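Teaching by Hand at the Flarngate Hall

The sorting hall at Flarngate opens at 6 in the morning, and the first hour belongs to the trucks. The teaching shift starts once the floor is clear. Operators employed by Plaltimar take their seats at the remote stations, put on the hand controls and begin to move waste from one place to another by way of a robot arm. Each completed attempt is saved and later used to train the system that will one day do the same work without them.

Plaltimar adopted the method after an earlier program, known within the company as Ross, failed to meet its targets. Ross relied on written rules for grasping. The rules served well for bottles and boxes, which hold their shape. Bags and sacks were another matter, and the program was closed after 23 weeks.

Its successor, Jaler, contains very few rules. An operator is asked to complete a task 100 times, varying the approach as the material requires, and the recordings are reviewed before any of them enter the training set. Hesitation is permitted. Reviewers remove an attempt only when the operator has lost control of the arm or has pulled against an object that would not move.

Soft materials take up the greater part of the schedule. A woven sack gives no fixed edge to aim for, and its folds change every time it is touched. Operators are taught to close the fingers slowly and to wait for the fabric to gather before lifting.

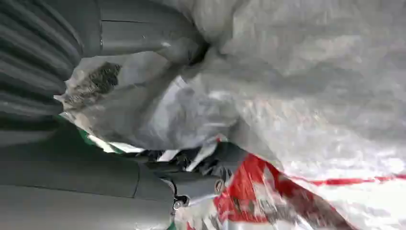

One operator remarked that the hardest habit to unlearn was speed, and that the first 40 recordings she made were of little use to anyone: she had been working the way she would with her own hands, and the arm could not feel what she expected it to feel. Her later sessions were slower and were kept almost in full.

New operators now spend 3 weeks at the practice bench before their work is recorded. The company has also shortened the sessions, as reviewers found that grasps grew careless toward the end of a long sitting - a fault the trained system would copy as readily as any other.

Plaltimar expects to begin unattended trials at Flarngate in October, with an operator on call at the remote station.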